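I met Tin-yau Lai in a café in Prustberg on a wet Tuesday in June, and he'd already ordered toast for both of us. "I eat in front of people now," he said, grinning, "so you'll have to join in."

For four years he didn't. Tin-yau had what he now knows was social anxiety disorder, though back then he just called it being rubbish at people. He'd skip lunch at work, let the phone ring out and lie awake going over something he'd said to a bus driver.

"Everyone said I was shy," he told me. "I thought, well, shy people still go to their sister's wedding, don't they?" He had missed hers. He got as far as the car park.

What changed? His GP, mostly, who asked him a straight question and waited for the answer. He was referred for talking therapy and had 11 sessions of CBT with Engelbert Wallner, who set him homework he hated (asking a shop assistant for something they obviously didn't sell, that sort of thing!).

"I was sweating through my shirt. She said sorry, no, and went back to her till. I sat on a wall afterwards and laughed."

He still has bad weeks, and he took medication for a while too, which he's quite happy to talk about. I asked what he'd say to someone who's where he was.

"Write it down if you can't say it. I handed my doctor a note. I couldn't look at her while she read it, but she read it."
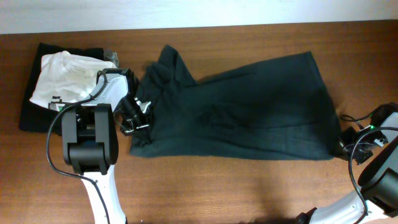 Getting help

If worry about being around other people is stopping you doing everyday things, talk to your GP.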